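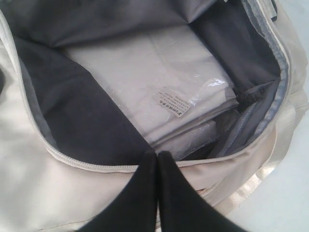

Cream bag, unzipped, with wrapped white items inside. 

Furnival Welcome Bag Group
Minutes of the October meeting, 26 October 2020
Meeting room, Amville Library annex

Chair: Alistair Gunn
Also present: the packing team, two people from the Heltulholm shelter, one from the Furnival school office
Apologies: received from the Amville drop-off desk

1. Minutes of the last meeting
Agreed with one change. The drop-off desk closes at 4, so the line about evening deliveries comes out.

2. Money
We started the month with $1,692 in the account. A gift of $500 came in from the Amville street sale, which went wonderfully well considering half the tables had to move under the awning when the rain started. Thanks go to everybody who stood out there. The grant application for $4,000 has gone in and we should hear before the holidays. No spending against it until we do. Alistair will write the thank-you note to the sale organizers and pass it around for signatures.

3. The bag
This took up most of the meeting, and happily so! One of the cream bags was opened up on the table with a wrapped white item in the middle, and everyone had a good look and a feel.

The color got a very warm reception. People liked that the zipper matches the outside, teeth and all, and that the bag doesn't look like a handout. The school office thought older kids would be glad to carry it, and that matters a great deal to us. The dark gray lining was popular too. It will hide marks far better than the pale lining in last year's bags, which looked tired after one trip in a car trunk.

The wide opening was the real favorite. With the zipper undone the sides fold right back and you can see what you have. Heltulholm said their guests often unpack on a bunk in low light and a bag that opens like this would be a big help. They did ask if a dark lining makes small things harder to find. Fair point. We agreed that socks, soap and toothbrushes should go into a light-colored pouch and not be dropped in on their own.

There was some worry about the outside getting dirty. Cream is cream. One member offered to take a bag home, wash it cold, hang it to dry and bring it back next time with an honest report. Accepted with thanks.

Agreed: go with the cream bag for the winter round. Order to be placed through Furkovero once the wash test is back.

4. Packing order
Long and lively talk on what goes in first. The team settled on the following:

Folded linens at the bottom, flat, left in their plastic.
Warm layer on top of that.
Pouch with the small things next, where a hand will find it.
Notebook and pen down the side.
Welcome card last, face up, so it's the first thing seen when the zipper is pulled.

We talked for a while about taking the plastic off. It would look friendlier, and there would be less trash for the shelter to deal with. Against that, the bags sit in the storeroom for weeks and the wrapping keeps things clean — and Heltulholm told us that people like to open something new themselves. The plastic stays on for now. We'll ask again in spring.

Labels on the plastic stay on as well. The print is tiny and several of us gave up trying to read it, so sizes will be written in big letters on a paper tag and tucked in beside each item. Blue pen for adult, green for child. Please do not use the red marker, it bleeds.

5. Storeroom
The shelves along the back wall are up and they are terrific. Bags go on the lower two, supplies above. The old cardboard boxes need to be broken down before anyone brings more in. The key is back on its hook by the sink. Please return it there and not to the drawer.

6. Welcome cards
The Furnival fourth grade has offered to draw the cards. Great excitement about this one! The school office will send over blank cards and ask that names be left off the front. A few samples to come to the next meeting.

7. Any other business
Heltulholm asked for more twin sheets and fewer queen. Noted.
Someone left a green umbrella at the last packing session. It is in the storeroom.

Actions
Alistair — thank-you note, and order form to Furkovero after the wash test
Packing team — paper tags, pouches, break down boxes
School office — cards
Heltulholm — list of sizes needed for winter

Next meeting to be set by email.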